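Visit to the Nolemex sealant plant, Gandatow
December 2022

We have been buying Nolemex cartridges for our van conversion shop since we opened, so when their sales office offered trade customers a tour of the plant at Gandatow I put my name down. There were 11 of us, mostly body shops and trailer builders, plus a couple who fit out horse boxes.

The tour started in goods-in, where the base polymer arrives in steel drums and the chalk filler comes in big bags. Our guide was Gerasimos Tsoukalas, the process manager. He explained that the filler is dried before it goes anywhere near a mixer. Moisture is what cures these products, so any water left in the filler would start the cure inside the tub.

The mixers stand in a row on the ground floor. Each batch is 410 kg and is mixed under vacuum to pull the air out. We watched a batch of the gray Preda trim adhesive being pressed out and sent through to filling. The filling line was quicker than I expected and also a lot noisier – ear plugs were handed out at the door.

After that we went up to the lab floor.

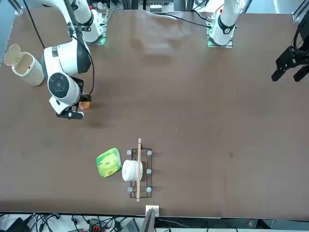

One of the benches on the lab floor.

The lab keeps a sample from every batch for 28 months. If a customer has a complaint they can pull the tube with the same number and test it next to the one that came back. I asked what most complaints turn out to be. Gerasimos said old stock and dirty surfaces, in that order. He would like to see every customer wipe down powder-coated trim with solvent before bonding and wait for it to flash off. We do this on aluminum but had been skipping it on coated parts, so that will change in our shop.

They also showed us peel tests on rubber, glass and painted steel. The Preda held well on all of them. On raw polypropylene it came away clean without a primer, and the same went for the two other products on the rack. If you fit plastic vent covers, check what they are molded from before you buy anything.

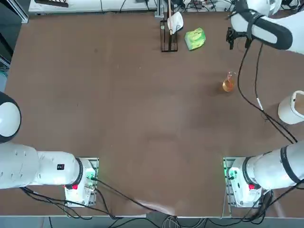 Lunch was sandwiches in the training room, followed by a session on application. Most of it was basic, but I picked up a few things. A V-cut nozzle held upright gives a taller bead than the round cut, and the panel should be pressed down only until the bead spreads to 3 mm or so. Squeeze it flatter and there is not enough left to flex. In a cold shop, keep the cartridges indoors overnight. Ours live on a shelf by the roller door, so that was another note for me.

Garkier, who make the air guns Nolemex recommends, had a table at the back with three models to try. The middle one was the best of them. It stops running on when you let go of the trigger, which our old gun has never done.

Prices go up in the new year on all cartridges, less so on the foil packs. A fast-cure version of Preda is due in May, in black and white only to begin with. I have asked for a test box and will report back once we have put some on a van.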